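The Ferry to Lillari
by Leilani Mercado
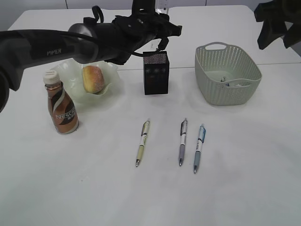

Pretorius had sold the house in May, and by the time the buyer's check cleared he had already spent 700 dollars of it on a boat motor that did not run.

His sister Estel drove him to the landing. She kept both hands on the wheel and did not mention the motor until they were parked.

"You could have had it looked at first," she said.

"The man started it for me."

"He started it in his driveway, with you standing there wanting it."

Pretorius got out and untied the tarp. The motor lay on its side in the truck bed with an old bath towel under it. There was a mechanic on Lillari, a woman named Flullow, who had fixed their father's motors and had never sent him a bill he could argue with. The ferry went over at nine and came back at four. He had called her twice and she had not picked up either time, but she never did.

The deckhand helped him slide it onto a cart. He asked what it weighed and Pretorius said 75 pounds, which was a guess.

"Feels like more," the deckhand said.

Estel came aboard too. She hadn't said she would. She bought two coffees from the counter and sat down across from him by the window, where the heat worked.

"How much is left?" she asked.

"Of what?"

"Of the house."

He told her. After the bank and the roof loan and the lawyer, it wasn't much. She nodded and looked out at the water. It was gray and flat and there was a line of foam running along it toward the island.

"Dad paid 1,500 for that lot," she said. "He used to tell everybody."

"He told the man at the dump."

"He told the priest. At Mom's funeral."

Pretorius laughed, and then he had to put his cup down. Estel gave him a napkin. A boy at the next table watched them until his mother turned him around.

Flullow's shop was up the hill from the dock, past the school. The door was open and she was eating a sandwich over the sink. She was older than he remembered, and she'd cut her hair short. She wiped her hands, came out to the cart, and took the cover off the motor without saying hello.

"Who sold you this?"

"A man in town."

"It's your dad's," she said.

She turned it so he could see the bracket. There was a weld across it, thick and ugly, and next to the weld were two letters scratched with a nail. He had been with his father when that bracket broke. He was eleven and he had held the flashlight.

"He traded it in after his hip," Flullow said. "I told him not to."

Estel bent down and put her thumb on the letters.

"Can you fix it?" Pretorius asked.

"Give me until the four o'clock."

They walked back down to the dock and sat on the bench with their coats buttoned. Estel had half a sandwich in her bag, and she tore it in two and gave him the bigger piece.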